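Right gripper drops tracking at the far reach

borura_bench
Handheld pair, cube markers on both. The right one loses its pose for 6 frames or so whenever I reach across to the faucet lever. The left is fine. Swapped the cable, no change.

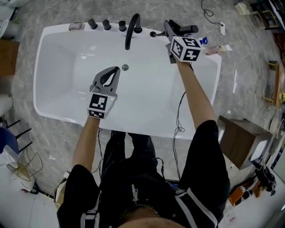

Photo: borura_bench

finum70
Check how the cable is routed. Yours runs down inside the tub and back over the near rim. At full reach it can tug the cube mount – mine crept until I retightened it.

magnusson
Disagree. A loose mount gives you drift, and he has dropouts. Clean the cube faces and shorten the exposure first.

finum70
I had both at once on mine.

borura_bench
Retightened the mount, still dropping. Trying exposure tonight.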